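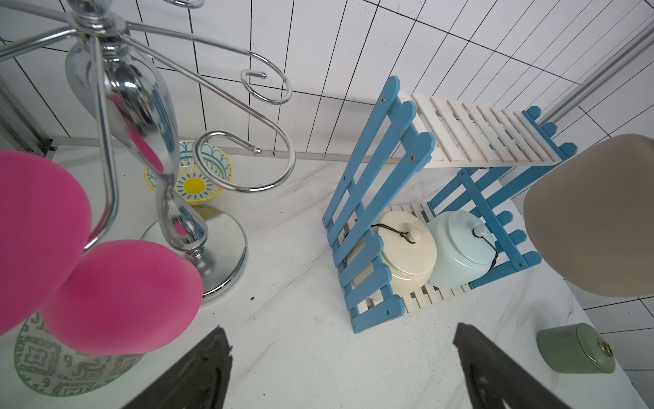 Kitchen corner, Pirside
Gallery – posted 14/02/2022

We are clearing and cleaning the shared kitchen at Pirside one corner at a time, and this page keeps a record of how things stand. Kanako Fukuda does the shelves and counters, and Mogens Lund does walls and floors. Click a picture for the larger size.

The counter
Light blue two-tier shelf with picket sides and white slats. The two lidded jars, one cream and one pale blue, stay on the lower tier. The sunburst bowl came from Kanako's aunt in Riihimäki and stays too. The chrome stand with the spiral hooks may move nearer the window – we have not agreed on that. The sage-green tin needs a place of its own. Kanako wants it for tea, which we buy in bags of 300 grams.

The tiled corner
White upright tiles with dark gray grout, and a pale surface with gray streaks running across it. There is dust on the tiles as well. Mogens plans to start with warm water and a soft cloth, then go over the grout with a small brush.
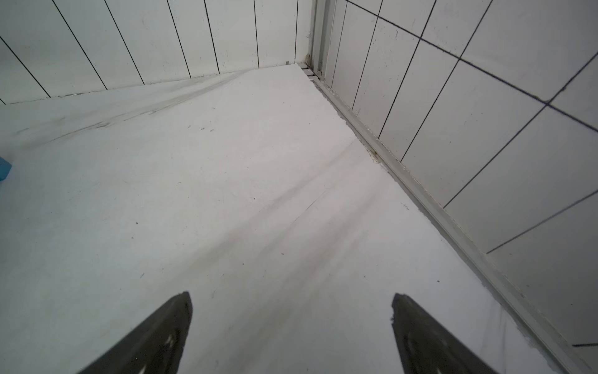
Still to do
Wipe down the tiles on both sides of the corner. Look at the hairline mark in the middle streak. Order more cloths – the last pack of 100 is nearly gone. The cupboard by the door, with its 9 drawers, waits until March.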